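Household Objects and Their Keepers
Unit 2 handout: Glass That Is Too Good to Use
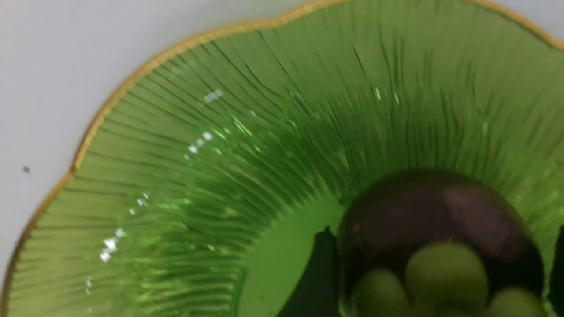 Fig. 1. Green glass bowl with a gilt edge. Note the ribbing and the smooth base.

Instructor: Saqib Ghumman
Bring this sheet to class. Last time half of you were sharing one, and the other half were sharing an opinion.

1. Where we left off

Unit 1 dealt with plates. We established that every family owns a set it doesn't eat from and that this set is always the one that gets moved first. Glass is the same story with more dusting.

2. Reading the bowl in Fig. 1

Start with the outline. The rim goes in and out in shallow lobes, and the usual word for this is scalloped. "Wavy" will also get you the mark. "Kind of a flower thing" was accepted in August and will not be accepted again.

Next, the ribs. They run inward from the rim and crowd together as they go, so the same glass looks pale near the edge and much deeper toward the middle. When you write up color, say where on the piece you are looking. A report that says "green" and stops has described a good share of the glass shelf at Grumbridge.

Then the gold. It is a thin band and it follows every lobe. A photograph won't tell you how a band like that was applied, so keep your guesses out of the description section. Put them under Remarks, where I can enjoy them.

3. Pressed or cut?

You will be asked this by relatives for the rest of your life. In pressed glass, a mold gives the piece its pattern, and raised lines tend to feel slightly soft under a fingertip. Cut glass has been worked with a wheel and feels crisper. Run your finger along the ribs before you answer, and take your rings off first. The Rajput loan collection has a chipped saucer that explains this rule better than I can.

4. Care

Wash by hand in lukewarm water, with a folded towel in the bottom of the sink.
No dishwasher. Gilding wears off.
No microwave, for the same gilding, more suddenly.
No scouring pads on ribbed surfaces. A soft brush, worked along the ribs.
Dry at once unless you like spots.

5. Assignment

Pick one piece of glass from home that is used less than it is admired. Write 800 words: 200 of plain description, the rest on where it is kept, who may touch it, and what has ended up inside it. Keys, buttons and dead batteries are all legitimate findings. Do not tidy first.

Reading: the Brurkgate packet, section 2. The Zarnus catalog is optional and very heavy. Please don't carry it and a bowl at the same time.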